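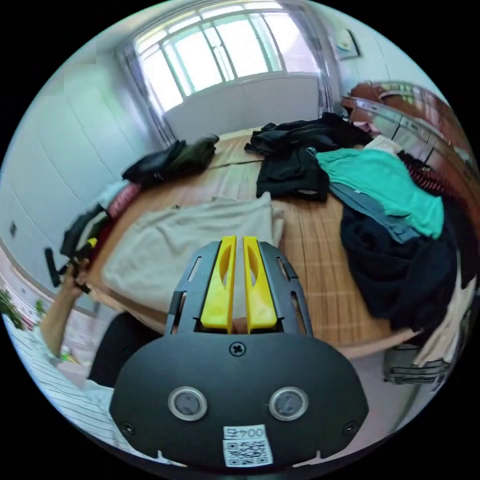 What should I do if the fingers stay closed when I release the trigger?

Stop the work, take the tool away from the cloth and follow section 7.2. Do not pull the fingers apart by hand, even if they seem to move easily.

7.2 Fingers do not open (fault code 12)

This section is for the Rumotine hand-held gripper when it is used with soft goods: clothing, blankets, towels and similar. It was written again in August, after the Moltden support desk received the same fault report from several homes. The report was always nearly the same. The operator closes the fingers on a garment, releases the trigger, and the fingers remain closed or open only on one side. The recording continues normally, so the operator can miss the fault for many minutes.

The usual cause is thread or lint in the finger slide, at the base of the open frame. Knitted clothes and fleece are the worst. A less usual cause is a finger screw that was tightened too much after a finger change.

CAUTION: The return spring is under tension also when the tool is switched off. Keep the fingertips out of the gap between the two fingers during all steps of this section.

CAUTION: Do not cut a garment which is caught in the fingers while another person holds the tool. Put the tool down first.

Before you begin

You need the small cross-head screwdriver, the soft brush from the Indeck cleaning kit and a dry cloth. Do not use oil or silicone spray. Oil collects more lint, and it can leave spots on the clothes of the household.

Freeing the fingers

1. Release the trigger fully. Wait two seconds.

2. If a garment is caught, lay it on the bed or table together with the tool, so that the weight of the cloth does not pull on the fingers.

3. Press and hold the power button until the tool switches off.

4. Push the release lever, on the inside of the handle, toward the fingers. The fingers should open by the spring.

5. Take out the garment slowly, in the direction of the fingertips. If it does not come, stop here and go to "When to send the tool back".

6. Brush the slide from both sides. Turn the tool so that the fingers point to the floor and brush again.

7. Look for single threads wound around the finger base. Long hair behaves in the same way as thread.

8. Switch the tool on. Close and open the fingers 12 times with nothing between them. Both fingers must move the same distance.

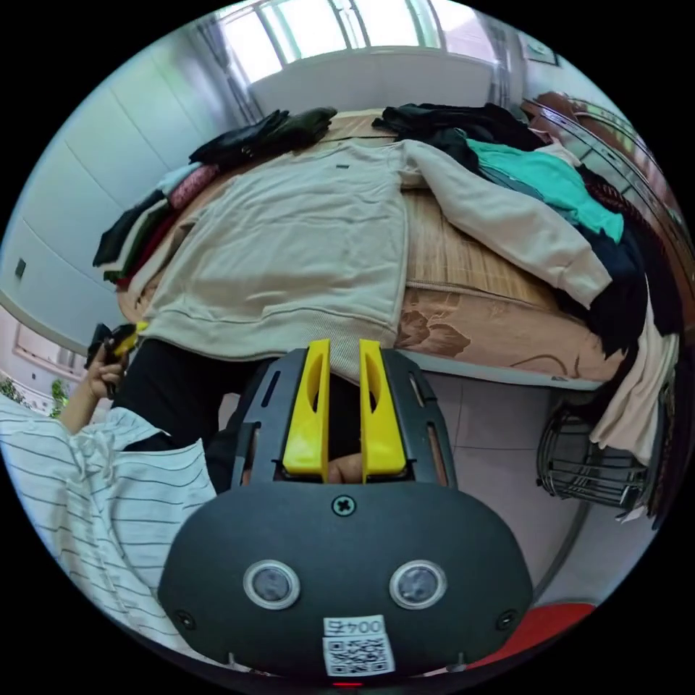
Figure 7-3. Gripper seen from behind, fingers toward the bed. The slide is at the base of the open frame.

Note: The two round sensor windows must be wiped with the dry cloth only. A dirty window does not cause code 12, but it is good to clean it at the same time.

Note: Do not remove the QR label for cleaning. Without it the support desk cannot find the history of your tool.

If the fault comes back

9. Loosen each finger screw by a quarter of a turn and repeat step 8.

10. If the fingers now move well, leave the screws so and write "screw adjusted" in the session notes.

11. If code 12 appears again in the same session, end the session. Do not continue with the other garments, also if only a few are left.

What to do with the recordings

A recording made with a blocked finger shows a wrong opening width. Mark all recordings since the last good check as "suspect". Please do not delete them. In our collection of 319 recordings from clothing tasks, Birgit Janssen found 259 where the trigger and the finger width did not agree, and most of them had been uploaded without any mark. After this we added the check in step 8 to the start of every session.

When to send the tool back

Send the tool to the Bustamante service point if the release lever does not open the fingers, if one finger has a crack, or if you hear a click when the trigger moves. Put a piece of card between the fingers for transport. Write the fault code and the kind of cloth on the repair form, and address it to Loretta Esposito.

Continue with section 7.3 if the fingers open but do not close.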